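Keeping a White Table White: Tips for Kitchen and Workroom

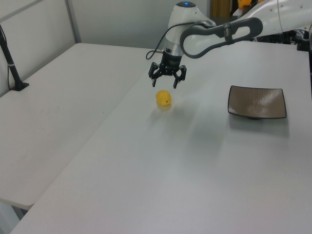 What is the best thing to wipe a white table with every day?
A soft cloth, lukewarm water and one drop of dish soap are enough for daily wiping. Wring the cloth well before it touches the table, and dry the surface afterwards with a second cloth.

I have worked at white tables for many years, first in my mother's kitchen and now in my own small workroom, where I glue, cut and sometimes also eat. White is pleasant to work on, you find a dropped screw immediately. But it shows every mark also. Below I have written down what I do with the usual troubles.

Gray scuffs

Gray lines on a white top are very often not scratches. They are material which another object has left behind – the foot of a pot, a belt buckle, the bottom of a tool box. Pass your fingernail across the line. If the nail does not catch, the mark is lying on top and will probably come off.

Take a white pencil eraser first. Rub in one direction, blow the crumbs away, look. If the line is still there, make a thin paste of baking soda and water, put it on a damp cloth and rub with light pressure. Rinse two times. Baking soda left in a thin film dries to a dull haze, and people then think they have damaged the table.

I do not use the melamine sponges on a glossy top. They remove the mark and also some of the shine, and the shine does not come back. On a matt top I use them, but only on a small spot and never with force.

If the nail does catch, it is a real scratch. You can clean the dirt out of it with an old toothbrush and soap, and it will look paler. More than this I would not try.

Two tables side by side

When two tables stand next to each other, the gap between them collects everything. Flour, sawdust, small beads, hair. Pull the tables apart once in a month and vacuum both edges with the narrow nozzle. In between I use a wooden skewer with a piece of damp cloth wrapped on the tip.

If one table is lower than the other, do not slide heavy things over the step. Lift them. I chipped the edge of my better table with a sewing machine in this way, and I was only moving it to reach the window. My tables differ by 9 millimeters. For the small difference you can put felt pads under the legs of the lower one, adding one layer at a time and checking with a spirit level after each. For a bigger difference buy the screw-in adjustable feet. I have a set from Rulside, they turn by hand and have held well so far.

Metallic plates and dark trays

A plate or tray with a metallic surface shows streaks mainly because the water dried by itself. Wash it by hand, rinse in warm water and dry at once with a cloth which has not seen fabric softener. Softener leaves a film and the film makes streaks.

Some plates have brush lines in their finish, these belong there and you should not try to polish them away. Wipe along the lines and not across. Under a strong lamp such a plate will always look a bit uneven. Turn it toward the window before you decide that it is dirty.

Put a thin cork mat below if the underside is rough. A square plate gets pushed around by its corners, and every push may leave one more gray line on the table.

Yellow stains

Turmeric is the worst. My neighbor Shivam Upadhyay cooks with it daily and he has a white counter, so I asked him. He wipes immediately with a paper towel, then with soap, and what remains he covers with a cloth wet with 3% hydrogen peroxide for 4 minutes. Afterwards rinse with plain water. Wear gloves and try first on a corner that is not visible. Never mix it with vinegar or with bleach.

Small painted or printed things, for example cheap rubber toys and decorations, can also leave color on a white top when they sit there in the sun. In August I keep them off the windowsill and off the table both. A color which has moved into the surface in this way mostly stays.

Cables

A cable that lies on the table gets wet, gets glue on it and pulls things over. Lead it down a leg or a pole and hold it with a soft tie every 23 centimeters. I prefer the hook-and-loop ties to the plastic zip ones. You can open them again without scissors, and scissors near a cable is a bad idea. Leave a little slack at the plug.

What I keep in the drawer

Two cotton cloths, one wet and one dry in use
White eraser
Baking soda in a jar with a lid
Old toothbrush, soft
Felt pads, two thicknesses
Mivby hand soap, the unscented one

Colored sponges I do not keep near the white table any more. A new green one bled on mine overnight – the shadow of it is still there next to the lamp.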